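Wandent surface-mount enclosure with tinted window: bench review
25 Aug 2020
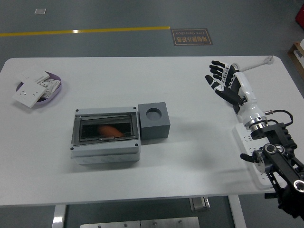
The enclosure on the bench, window closed, with two socket/switch plates in the purple-rimmed tray to its left.

The Wandent is a small light gray plastic distribution box with a window in its hinged lid. I bought two from the Zuststead trade counter in January for a garage subpanel and a pump controller. One is installed. The other has stayed on the bench as a test piece.

Body and knockouts
The body is a slightly lighter gray than the lid. The round knockouts are molded in as faint circles, and they are faint enough that I marked them with a pencil before drilling. The thin web breaks cleanly with a step bit. With a screwdriver and hammer, one out of the first four tore past the line and needed a larger gland to cover it. Wall thickness is adequate for a box this size but I would not hang a heavy conduit run off it without a clamp close by.

Lid
Four small black screws hold the top, one at each corner. They are short and the heads are soft. Use a hand driver. The lid sat flat after I had removed and refitted it 20 times, with no visible wear in the threads.

Window
The panel is dark tinted and set in a gray frame. You can tell that something is inside and pick up a strong color (the orange item in there now reads clearly), but small print on a breaker is hard to make out without opening up. For a pump controller with indicator lamps this is fine. For reading a meter, get the clear version.

The catch is along the front lower edge of the frame. It works with gloves on. I opened and closed it 400 times over two evenings and the action got a little looser, then stopped changing. The hinge showed no whitening.

Compared with the Trosow
The Trosow box I used previously has a stiffer hinge and deeper knockout grooves. It also has captive lid screws, an obvious omission on the Wandent. The Wandent has more room to bend wire behind the rail, and its window frame does not rattle.

Problems
The instruction leaflet gives no torque value for the lid screws. The seal on my second box arrived with a twist in one corner and had to be reseated.

Verdict
Suitable for indoor use and sheltered walls. I would buy it again for lamps and breakers, and stay with the Trosow where the lid comes off often.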